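Acta de la reunión de seguimiento del proyecto Ultus
Grupo de embalaje y presentación, sede de Prirkby
Fecha: 05/11/2022
Asistencia: siete miembros con voto. Excusa su ausencia la representación de Sturnley.

1. Aprobación del acta anterior
Se aprueba el acta de octubre con una corrección en el punto 4: donde dice «caja interior» debe decir «caja de envío».

2. Formato de la caja
Se revisa la muestra de caja de cartón ondulado marrón con tapa abatible. El grupo confirma la bisagra en el lado largo y descarta la versión de dos piezas que Kaczorowski ofertó en septiembre. Queda pendiente el gramaje definitivo. El proveedor exige una tirada mínima de 899 unidades y mantiene el precio 40 días. 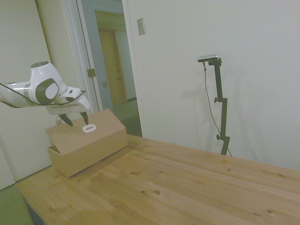

La apertura de la tapa ocupó la mayor parte del punto. Dos asistentes plantean sustituir el tirador por una muesca troquelada, que abarata el montaje. Se objeta que la muesca obliga a introducir los dedos por el canto y deforma el cartón con el uso repetido. El tirador blanco ovalado, con su orificio alargado y colocado hacia el centro de la tapa, permite levantarla desde arriba. Se acuerda conservarlo y pedir a Kaczorowski un ensayo de arranque del adhesivo. Votación: cinco a favor, dos abstenciones.

3. Interior y pieza plana
Se discute si la pieza blanca rectangular debe ir suelta o fijada al fondo. Suelta facilita el vaciado y el reciclaje por separado; fijada evita que se desplace en el transporte. No hay acuerdo sobre el material: se pedirá precio en espuma y en cartón. La caja es poco profunda, por lo que el espesor de la pieza se restará de la altura útil y habrá que rehacer el plano. El interior seguirá siendo blanco en ambos casos.
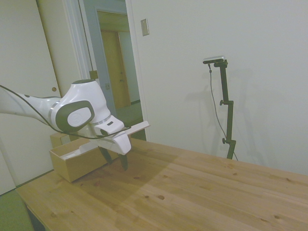

4. Tareas asignadas
- Compras: solicitar a Kaczorowski las dos ofertas y el ensayo del tirador.
- Oficina técnica: plano revisado con la nueva altura útil.
- Sturnley: confirmar el espacio de almacén para la primera tirada.

5. Ruegos y preguntas
Se pide que las muestras lleven etiqueta con número de revisión en la base. Se acepta.

Se levanta la sesión. La próxima convocatoria se enviará por correo cuando se reciban las ofertas.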